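Home | About | Recipes | Letters | Archive

Print this post | E-mail this to a friend

My Grandmother's Mending, and Mine

Tuesday, December 17, 2019

I learned to darn a sock when I was nine, sitting on the back step with my grandmother and a light bulb. She used an old burned-out bulb in place of a darning egg (you slip it down into the heel and it gives you a nice smooth curve to work over) and I thought this was the cleverest thing anybody had ever done. I went around asking the neighbors for their dead bulbs for weeks afterward!

I stopped somewhere in my twenties. Socks were cheap and I was busy, and I'm afraid a lot of perfectly good wool went in the trash. Then last June my friend Nobuhle Sibiya gave me a shoebox of yarn ends from her mother's house, little twists of gray and mustard and a green I can only call pea soup, and I sat down one evening meaning to sort them and ended up fixing a sweater instead.

It was my brown cardigan, the one with the elbow. Anyone who knows me knows that elbow. I put 20 rows of weaving across it in the mustard, which doesn't match in the least, and I love it more now than when I bought it.

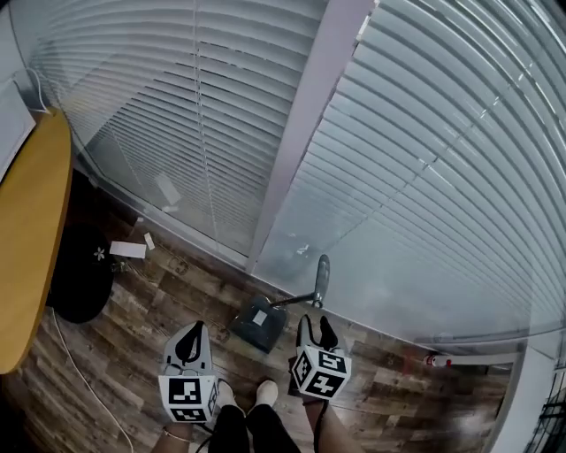

Since then I have gotten a bit carried away. I've done all my own socks, two hats, a blanket for my sister, and a pair of gloves for Gerrit Motaung down the street, who walks his dog in every kind of weather and wears through the same thumb each winter. He paid me in plums — more plums than I knew what to do with, so there is jam if anybody wants some.

A few people have written to ask what I use. My needles are plain blunt ones with a big eye, and I keep them in a Dilby tin that used to have cough drops in it and still smells like it. For wool I like something a little thinner than the yarn in the garment, doubled if I need to. Start well outside the hole, in the sound part of the knitting, and don't pull tight when you turn at the end of a row. Leave a tiny loop there. My grandmother was very firm about the loop, and the one time I skipped it the whole patch puckered up in the wash like a raisin.

Next on the pile is a scarf the moths got into, and I'm still deciding between the gray and the pea soup. Nobuhle votes for the pea soup. I think I'll start it on Sunday, after the baking is out of the way.

Contact | Copyright 2019, all rights reserved | Back to top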